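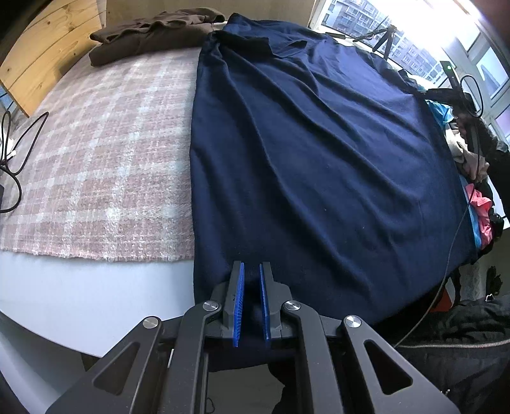
Fig. 1. Navy blue knit on a bed.

BLDG 215: Residential Heating and Ventilation
Notes for Week 11, Sizing the Furnace
Instructor: Nanna Hafstein

Last week we found the heat loss of a house one wall at a time, and several of you discovered that a house has more walls than you remembered. This week we turn that number into a piece of equipment.

1. The load comes first

Heat loss through a surface is area times U-value times the temperature difference between inside and outside. Add up walls, windows, ceiling and floor, then add the air leakage. The total, in Btu per hour, is the design load. It is the load on a very cold night, so most of the winter the furnace will be loafing.

The old trade method was to look at the house from the truck and pick a size. It is quick, and it produces a furnace that could heat the house and a fair part of the street.

2. What goes wrong with oversizing

A furnace that is too big satisfies the thermostat in a few minutes and shuts off. The hallway, where the thermostat lives, is perfect. The back bedroom never hears about it. Short cycles also mean more starts, more wear on the igniter and more noise in ducts that were sized for less air. Homeowners usually respond by turning the thermostat up, and the hallway becomes tropical.

3. Input and output

Read the plate carefully. Input is what you burn, output is what reaches the air. A furnace with 60,000 Btu/h input at 80 percent efficiency delivers 48,000. Compare OUTPUT to the load. Every year someone compares input, and every year I write the same thing in the margin.

4. Worked case: the Rirgate house

Built 1961, one story, original ducts. One surface, the ceiling:

Area: 950 sq ft
U-value: 0.05
Temperature difference: 72 degrees F
Loss: 950 x 0.05 x 72 = 3420 Btu/h

Do the remaining surfaces from the Vermeulen worksheet. Show units. A bare number will be treated as a phone number.

5. For next time

Finish the Rirgate load and choose an output size. Problem set due 11/18/21, at the start of class. Read the chapter on return air, including the part with the graphs.

We use cookies to remember your settings. By continuing to browse you accept our cookie policy. Accept | Manage preferences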